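Ikoline 越境EC事業 進捗報告(9月以降分)
2018年12月11日
報告者:Lingyun Jin
提出先:Bukola Garba 様

Veltden向けストアは9月に公開し、11月末までの累計受注は3624件でした。掲載商品は200点で、当初の予定どおりです。客単価は計画を少し下回っています。送料無料の条件を低めに設定したことが影響しており、年明けに見直します。

返品は69件ありました。理由はサイズ違いと配送の遅れが大半です。サイズ表は現地表記に差し替え済みで、遅延については配送会社のPhetsriと週次で確認しています。
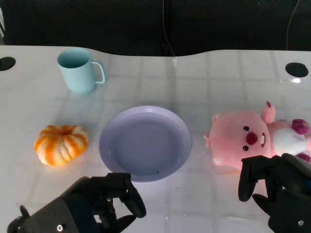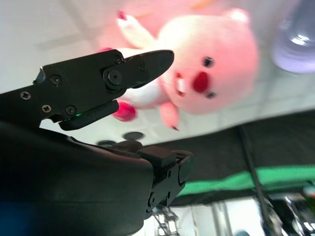
決済はカードと後払いの2種類に対応しました。銀行振込の追加はMurnutier側の接続試験が終わっておらず、今期中の開始は見送ります。試験環境の不具合は先方に連絡済みで、回答待ちです。これに伴う追加費用は発生していません。

広告費は予算内に収まっています。検索広告の比率を上げ、SNS広告は一部停止しました。

次期は商品ページの翻訳の見直しと、問い合わせ窓口の受付時間の延長を予定しています。窓口の増員分の見積もりは別紙で提出しますので、ご確認をお願いします。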